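Strawberries softening two days after purchase
posted by Skedusetti

I buy a 2 lb box and keep it in the crisper at 39 °F, lid closed. By the second evening there is gray mold on the bottom layer. Should I rinse them first?

Huritz
Don't rinse until you eat them. Surface water speeds up mold. Line a shallow container with a paper towel, one layer deep, caps on, lid ajar.
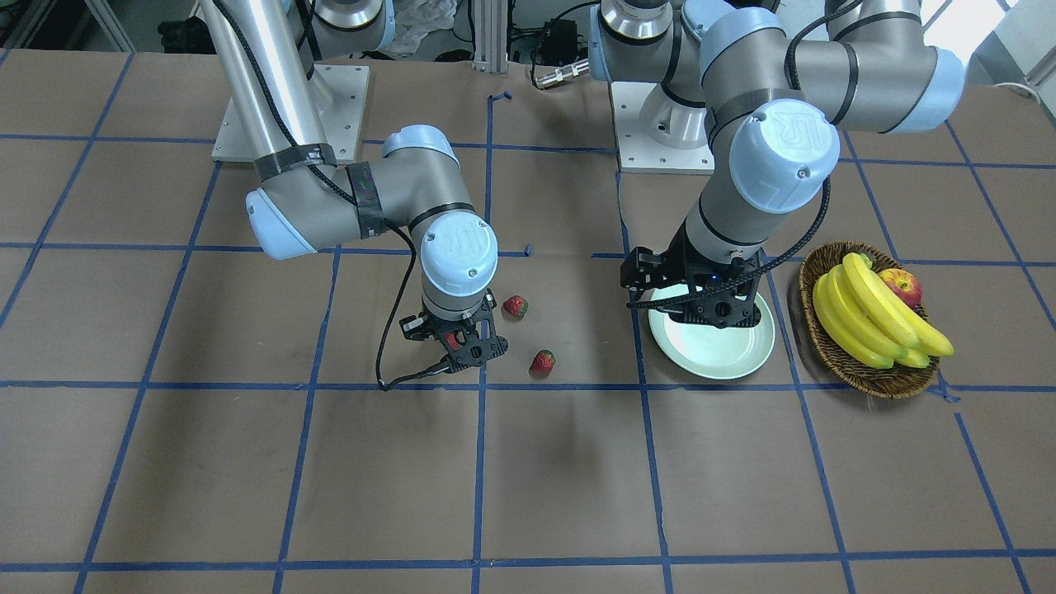 Also keep them away from apples and ripe bananas – the berries gain nothing from sharing a bowl, and one bruised fruit spreads mold to its neighbors. Sort the box the day you buy it.

Goneo
vinegar bath, 1 part to 3 water, then dry REALLY well. works for me mostly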